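Rulaline

Rulaline is a student robotics project and term-long club course in which teams fit, adjust and test a gripper on a shared robot arm and then use it to handle everyday objects on a table. The course is organized by the Grirnley Robotics Club and runs once a year, beginning in October. It closes with an internal competition, the Greditard Round. Work is divided between finger design, camera mounting, control software and data logging, and every member is expected to spend time on each.

Background

The project grew out of an earlier club activity in which students programmed small wheeled robots to follow a line. Members who had finished that activity asked for a second-year subject with more mechanical work. The first Rulaline course used a two-finger gripper with flat plastic jaws, which handled blocks well and thin objects poorly. Soft finger pads were introduced in the second course and have been kept in all later ones, although the shape of the pads has been revised several times.

The name is taken from a label on the first box of spare parts and has no technical meaning. Older club notes spell it as two words.

Course structure

The course lasts 9 weeks. Teams have three members. The first two weeks cover safe operation of the arm, the emergency stop, and the joint limits set in the controller. Teams may not run their own code on the arm until they have passed a short practical check, in which each member must jog the arm to a marked point and return it to the rest position.

Weeks three through five are given to the gripper. Teams receive a set of pads and may trim, stack or cover them, provided that the total finger length stays inside the limit written on the rule sheet. Weeks six through eight are given to object handling. The last week is reserved for the Greditard Round and for returning parts.

Attendance is recorded per session. A team that misses two sessions in a row loses its booked arm time to the next team on the waiting list.

Object handling

Objects are grouped into classes by the kind of difficulty they present. Class A contains solid items with parallel sides. Class B contains soft or hollow items. Class C contains flat items, which lie close to the table and offer little side surface to hold. Flat items with rounded corners are treated as a separate subclass, as a finger that meets the curve can slide along it and turn the object.

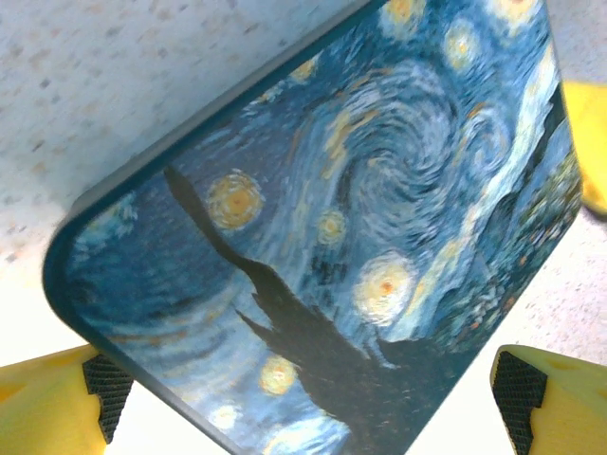
A Class C item with a Starry Night print, seen from the wrist camera, with the yellow fingers and their black grip pads near its edge.

For Class C the standard exercise has four stages:

1. Approach. The gripper is brought over the object with the fingers open wider than the part of the object to be held.
2. Alignment. The wrist is turned until both fingers face the chosen edges. Teams usually align by eye from the wrist camera first and add automatic alignment later.
3. Closing. The fingers are closed at low speed. The force limit is fixed by the organizers and may not be raised by the team.
4. Lift and place. The object is raised clear of the surface, held, and set down again at a given angle.

Printed objects are allowed and are common in the club's collection. A busy print affects teams that rely on edge detection, for lines within the artwork may be returned as object borders. A common remedy is to search for the outer outline first and ignore anything inside it. Glossy edges cause a related problem under strong light, where part of the outline may wash out. Teams are permitted to lower the camera exposure but not to move the room lights.

Pale speckled surfaces also return false edges at high sensitivity settings. The course handout recommends a slight blur before detection and gives starting values for it.

Gripper and camera

The finger pads are yellow with black gripping parts. Recessed pockets in the pads let the material give when it is pressed. Deeper pockets make a softer finger, which conforms better to curved items but is less precise in the closing stage. Teams record the pad type in the log before each run.

Cable routing is inspected at the start of every session. Cables must be kept clear of the fingers throughout the full range of wrist rotation, and slack must be tied back. A snagged cable is the most frequent cause of a stopped run in the club's records, followed by loose mounting screws.

Camera position is left to the team within limits. A camera close to the fingers gives a good view of contact but a narrow view of the table. A camera set farther back shows more of the work area, with the gripper body hiding part of it. Teams that change the position must repeat the calibration, a procedure of roughly 40 minutes for a new team. A flat grid pattern is used for this step, and the result is saved under the team's number.
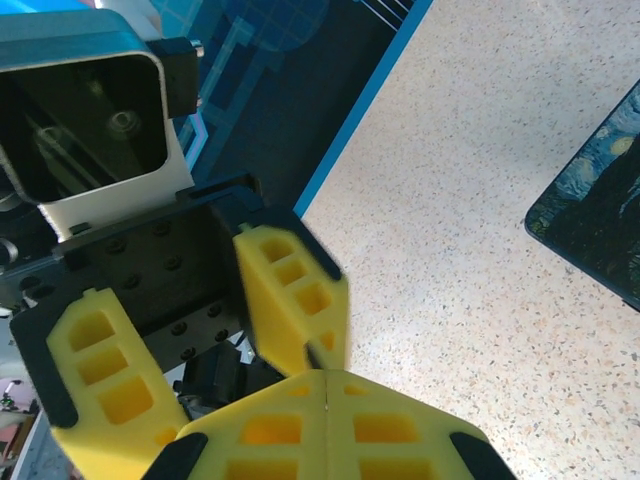
Greditard Round

The Greditard Round is held in a single afternoon. Each team has 6 attempts, two in each object class, and the order of the classes is drawn by lot. An attempt is scored on whether the object is lifted, whether it is placed within the marked zone, and how far its final angle differs from the one requested. Dropping an object ends the attempt with no placement score. Touching the arm by hand ends the attempt with no score at all.

Ties are settled by the Class C results. If the teams are still level, the one with the more complete log is ranked higher. This rule has been criticized by members who regard logging as separate from performance, and it was suspended for one season before being restored.

The winning team keeps its finger set on display in the club cabinet until the next course.

Data logging

Each run is logged with team number, object class, pad type, camera position and outcome. Wrist camera images are saved with the log. Failed runs must be kept. Teams may use logs from earlier years to test their detection code away from the arm, and most do so in the weeks before the final round.

Related activities

Valderrama is a shorter version of the course for younger students. It uses the same object classes but omits Class C, and the arm is moved only by hand controller. Members who complete it may join a Rulaline team without repeating the practical check.

See also

Grirnley Robotics Club
Valderrama (student course)
Robot end effector
Camera calibration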